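**Marker tracking drops out on paired hand-held grippers in a shared workshop**

Posted in: Home and Shared Workshop Builds
Posted by: Weltby

Our members' workshop is completing a pair of hand-held grippers, built to the Darnik pattern with printed gray bodies. Each unit carries square black-and-white markers on a white housing. The position of each hand is to be recovered from these markers by a camera worn on the head, and a second camera is fitted to the gripper itself.

During the most recent trial, 1,733 images were recorded. In 482 of them the software did not return a position for one of the two grippers. Losses are more frequent when the operator turns toward the corridor, where the fluorescent tubes are located.
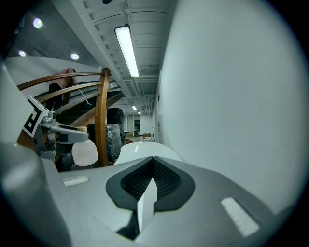 *View from the gripper camera, facing the corridor.*

The following points would be appreciated:

- whether the lighting is the probable cause, or the markers themselves;
- whether the exposure should be fixed by hand;
- whether the table should be covered.

The markers were printed on an office printer and attached with glue. The software is the standard Skomurby release, with no changes to its settings.
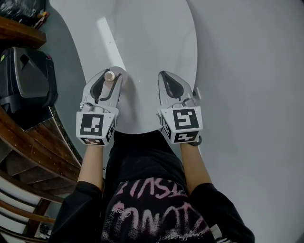
## Replies

**Doherty**

It is recommended that the markers be examined before any change is made to the lighting. With three markers on each housing, the large one on the upper face will ordinarily carry most of the work. The narrow ones on the lower and side faces are seen at a steep angle and contribute little when the hands are held flat over the table.

The operator should proceed as follows:

1. Set the exposure of the head camera by hand and keep it unchanged for the full session.
2. Confirm that the white border around each large marker is complete. Fastener heads placed in the border are acceptable provided they do not touch the black square.
3. Reprint on matte paper. Office toner is glossy, and a reflection across one corner is sufficient for the marker to be rejected.
4. Repeat the trial and sort the lost images by left and right hand.

The tabletop also shows a long bright reflection on the left side. A plain matte cloth would remove it. I would apply the cloth after step 4, so that the two effects can be told apart.

The marker size entered in the settings must match the printed size. Our own group had entered the size of the housing in error, and the distances were wrong for a month.

**Skomurby_user16**

We had the same problem and turned the lights off. It was better after that. Also check the cable.

**Weltby**

Both replies are noted with thanks. The large markers have been reprinted on matte paper and the exposure has been fixed. A short repeat trial of 16 grasps produced 2 losses, both on the right hand. The cloth has not yet been applied. The lights cannot be switched off during shared hours. The cable was checked and is in order.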